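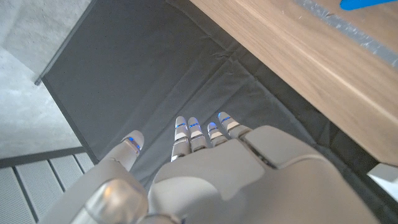 Robots at the Brorkar site: questions from staff

Last updated 2025-06-11. Questions were collected on all shifts. Where several people asked the same thing we have merged them. Answers are from Irja Seppälä, who leads the automation work at Turkiva, unless stated.

What will the robots do?

Handling work at the returns benches. A returned item is picked up, turned so that all sides can be checked, and put down in the right place for the next step. The first list has 18 item types on it, mostly household goods such as bottles and small toys. Anything not on the list stays with the bench team.

Why two arms with hands? The packing line manages with suction cups.

Suction works well on flat, closed cartons. Returns arrive in all shapes, and many have no flat side to hold. A pump or spray bottle is narrow at the top and wide at the bottom, and a ball with a bumpy surface gives a suction cup very little to seal against. Fingers can close round both. They are slower than suction, and the packing line will keep what it has.

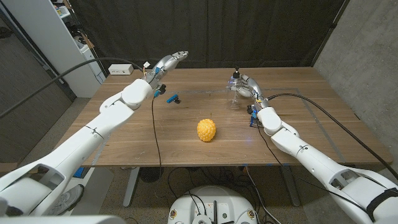 Will anyone lose their job?
There are no redundancies in this project. The returns team stays at its present size until the trial has been reviewed, and the site agreement with staff representatives says so in writing. If the trial is extended, changes to posts will go through the normal consultation.

What happens to my job at the bench?

The lifting and sorting of listed items will shrink and the checking will grow. Someone still has to decide whether an item can be resold, repaired or scrapped, and that decision is not being automated. Bench staff will also clear stoppages and record what caused them. We expect the stoppage work to be frequent in the first weeks, and the targets for trial benches have been suspended for that reason.

Will I be trained, and is it paid?

Training takes 14 hours, spread over several shifts, and is paid at your usual rate. It covers starting and stopping the arms, clearing a dropped item and filling in the fault log in Prosley. You do not need any programming. Blöndal, who supply the software, will have a trainer on site during June. Night staff will be trained on nights.

Does my pay grade change?

Staff who complete the training and work a trial bench get the skills supplement for as long as they are on that bench. Whether it becomes a permanent part of the grade is still being discussed. We will add the outcome to this page.

How fast is it compared with a person?

Slower at present. An experienced member of the team handles up to 450 items in a shift. The best full shift so far on the trial bench was 426, with easy items only and a person stepping in when something was dropped or held badly. Shapes that need a particular grip bring the number down. 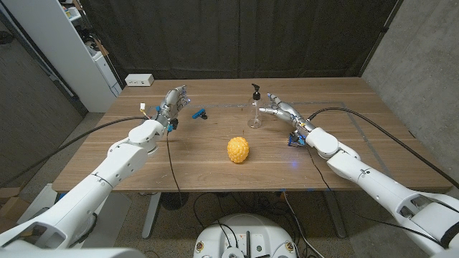 Speed is also the wrong figure to look at alone. A bottle picked up by the pump can leak over the bench, and clearing that up costs more time than a slow, steady grip would have. The review will count spills, damaged goods and stoppages alongside items handled.

Can I refuse to work next to it?

Trial benches are staffed by people who have put their names down. If you sign up and then find it does not suit you, tell your shift lead and you will go back to a standard bench from the next rota.

Are the cameras recording us?

Camera footage is used to improve how items are gripped. It is not used for performance reviews or timekeeping, and supervisors have no access to it. The full notice is on the board by the returns office.

Who do I tell if something seems unsafe?

Stop the arms first, then call your shift lead. You do not need permission to press the stop, and lost time from a stop is not counted against the bench. Enter it in Prosley before the end of the shift, even if the cause was found straight away.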